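台所の片付けの続きを書きます。今日は引き出しではなく、カウンターの下の扉の中です。前に数えたら、小さい袋や瓶が全部で154個ありました。自分でもびっくりしました。

最初に、カウンターの上には何も置かない、という決まりを作りました。でも三日でこわれました。今は「夜に寝る前だけ、物を下にもどす」にしています。これは続いています。

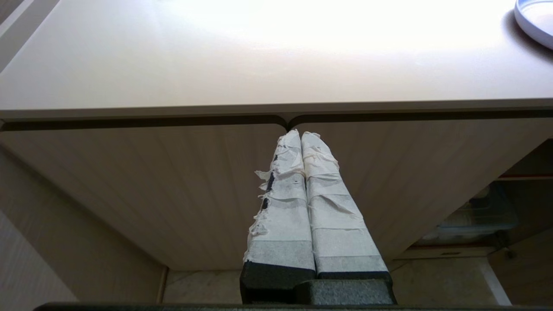 Brekau 暮らしと収納サークル

白いカウンターは明るくて好きですが、しょうゆの輪がすぐ目立ちます。わたしは固くしぼった布でふいて、そのあと乾いた布でもう一回ふきます。強いスポンジは使いません。

扉の中は、左に毎日使う物、右にたまに使う物を入れることにしました。サークルのナオミさんは反対の入れ方をしているそうです。左ききだからだと聞いて、なるほどと思いました。

古い乾物は15袋捨てました。もったいない気持ちがありましたが、期限が一年以上すぎた豆は、もう食べる勇気がありません。

残った物には紙のラベルをはっています。漢字をまちがえて「片栗粉」を三回書きなおしました。

次は流しの下をやります。12月になる前に終わらせたいです。重いなべの置き場所でまよっているので、いい方法を知っている人は教えてください。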